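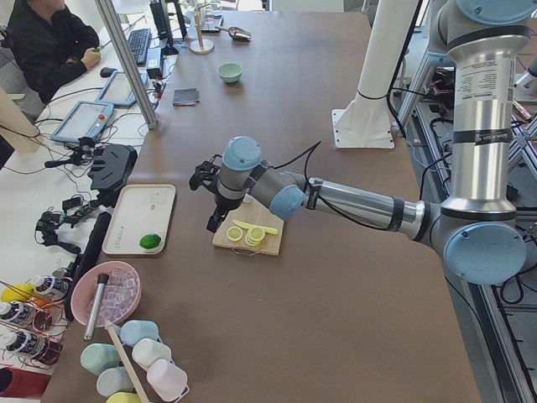 做机械臂桌面工位的预算,我建议先写任务,再写设备。很多人拿到一笔钱,第一件事是去比较机械臂的价格,最后发现桌子、线缆和耗材都没有地方出钱。我们的任务是调饮料时的小步骤,所以除了机械臂和两指夹爪,表里还有砧板、柠檬片、青柠、冰块和几只彩色塑料杯。这些东西单价很低,可是种类多,又要经常补充,必须单独占一行。

下面是我自己用的步骤,适合第一次负责采购的同事参考。

第一步,画桌面。
用一张纸画出桌子,把机械臂能够到的范围画成一个圆弧。需要夹取的物品都放在圆弧里面,操作员的键盘、鼠标和示教器放在圆弧外面。我们的做法是两张桌子并排:一张给机械臂,一张给人。所以预算里要写两张桌子,不要只写一张。

第二步,把费用分成四类。
一、主机:机械臂、控制柜、示教器。
二、末端:夹爪、手指、转接件、连接线。
三、结构:桌子、铝型材支架、底板、固定螺丝。
四、耗材和道具:容器、工具、食材、抹布、清洁用品。
第一类的金额最大,但是最容易超支的是第二类和第三类,原因是询价的时候常常漏掉。

第三步,询价。
请供应商把主机和末端分开报价。我们这次问了 Winer 和 Skomard 两家。Winer 的报价单里夹爪已经包含在套装中,Skomard 的夹爪要另外购买,而且转接法兰又是一项。如果只看总价,两份报价不能直接比较。请他们同时写明交货时间、保修范围、是否含税、是否含运费。

第四步,夹爪手指多买几副。
夹薄的东西和夹圆的东西,要求不一样。薄片容易滑,圆的水果容易滚。我们在 Chisholm 订的备用手指每副 75 元,柔性手指每副 183 元,两种都买了。手指磨损以后夹持的位置会变,程序又要重新调整,停下来的时间比手指更贵。

第五步,计算线缆。
从机械臂底座量到控制柜,再加上转弯和余量。沿着手臂走的线要留出活动的长度,不能拉紧。线夹、扎带和线槽一起写进去,我们这一项是 121 元。

第六步,食材和冰块。
如果任务里有食物,请按周计算,不要按次计算。切好的水果放不久,冰块会化,水会流到桌面上。托盘和吸水布要准备,电源插座不要放在桌面低的地方。没有制冰机的话,也要想好冰从哪里来。

第七步,留备用金。
我们项目的内部名称是 Drisodau,备用金定为 3000 元,只用于原来清单里没有的东西。每用一次,就在表格里写日期、用途和剩余金额。

提交以前请再检查一次:
急停按钮是否在操作员伸手能按到的位置。
底板的孔距和桌面是否一致。
备用手指的型号和夹爪是否匹配。
报价单的有效期是否够走完审批。

如果审批的时间比较长,可以先提交第三类。桌子和支架到了以后就能安装和走线,主机到货的当天可以直接固定。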